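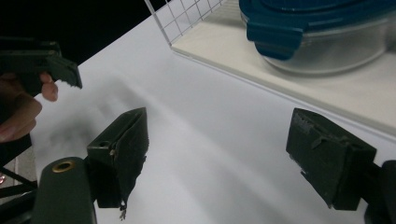
Una mesa blanca y, al fondo, una plataforma con un recipiente.

¿Qué es el cuentakilómetros?

Seguro que lo has visto. Un numerito en el salpicadero, detrás del volante. Dice cuántos kilómetros ha hecho el coche en toda su vida. Todos, desde que salió de la fábrica.

¿Cómo lo sabe? Cuenta las vueltas de las ruedas. Una vuelta, un trocito de camino. Muchas vueltas, un kilómetro. Y así siempre.

Ejemplo rápido: de Inico a Staltovville hay 90 kilómetros. Ida y vuelta, ¿cuánto? ¡180! Si luego das un paseo de 6 más, ya van 186. El número sube. Marcha atras también se hacen kilómetros, pero eso otro día.

¿Y para qué sirve? Sobre todo cuando alguien compra un coche usado. Pocos kilómetros: ha trabajado poco. Muchos: motor, frenos y ruedas con más desgaste. Normalmente cuesta menos dinero.

Ojo, hay tramposos que cambian el número para que parezca mas bajo. Prohibido. Por eso se miran los papeles del taller, donde apuntan los kilómetros en cada revisión.

Prueba tú: apunta el número del coche de casa hoy y otra vez en noviembre. Resta. ¡Eso es lo que habéis viajado!

Palabra nueva: odómetro. Es lo mismo, en fino.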